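The hand that teaches

Elli Ikonen began to teach machines in a factory in Skondcombe, where she stood behind a yellow fence and moved a large arm with a joystick. Each motion had to be planned, stopped and saved. "I could teach one good movement before lunch," she says. "After lunch, somebody moved the table."

Now she works for Treloar, a small company that collects examples of housework, and she has no fence. Her teachers are people at home. They hold a gripper in the hand, squeeze the handle, and do the task as they would do it any other day. The tool records what its two fingers meet. A program called Grarna later turns these recordings into movements that a real arm can repeat.

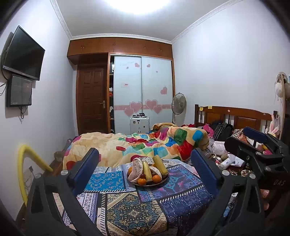

Fruit is a subject on which Ikonen can speak for a long time. A box has flat sides and forgives a careless hold, but a grape has no side at all. She likes her teachers to put different shapes close together, because a robot that has learned only from single objects becomes confused when they touch. On one plate a banana stands up between two peeled pieces of pomelo, with tangerines pushed in around the bottom and a few dark red grapes near them. A person looks at this and knows at once which thing can come out first. For the machine, that choice must be shown, many times and by many hands.

The bedroom, too, is part of the lesson. In the first year Treloar used a clean white table and good lamps, and the robot learned well – but only at that table. Today the company asks people not to tidy up. A bright patterned cloth is more difficult than a plain one, and Ikonen is glad when she gets it.

The work has its own tiredness. A session lasts 80 minutes, with 2 breaks, and the wrist feels it. New teachers often move too fast, then too slowly when they are told about it. Ikonen advises them to talk to someone during the task, so that the hand stays natural.

Remote control is still used for some jobs. Treloar's test arm, named Alter, is guided from another room when a task needs strength or goes above the shoulder. In March it needed over 9 hours of such guiding to learn one cupboard door. Ikonen did most of it herself, and she still complains about the hinge.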